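Trondport Film Society: Frequently Asked Questions

Updated 7 Sep 2025

Who can come to the screenings?
Everybody is welcome. Members enter with their card, and guests pay 12 dollars at the door. You do not need to know old cinema before you come.

Which films do you show?
Mostly films made before 1970, in the original language with English subtitles. The November program is for black and white comedies, and it has 17 titles.

Do you show real film or digital copies?
Both. When a good 35 mm print can be borrowed, we prefer it, even if the colour is a little faded. The program marks each print with the letter P.

Where is the theatre?
We use the old Gruvthorpe cinema, at the harbour end of the tram line. The centre doors open 31 minutes before the film. This odd number comes from the tram timetable.

Can I reserve a seat?
No, seats are free to choose. The balcony is closed when it rains heavily.

Can I borrow books or posters?
Members may borrow two books from our catalogue for one month. The catalogue has 1,087 items, and posters can be looked at only in the reading room. 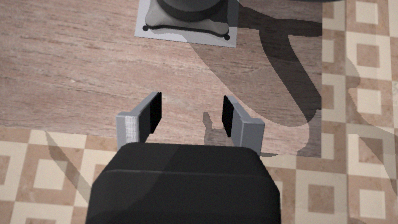 Gripper and tabletop, computer-rendered.

May I bring food?
Yes, but please choose something quiet. Tea and coffee are sold in the foyer until the film begins.

I lost my member card. What should I do?
Write to us with your full name and we will make a new one. The first replacement is free.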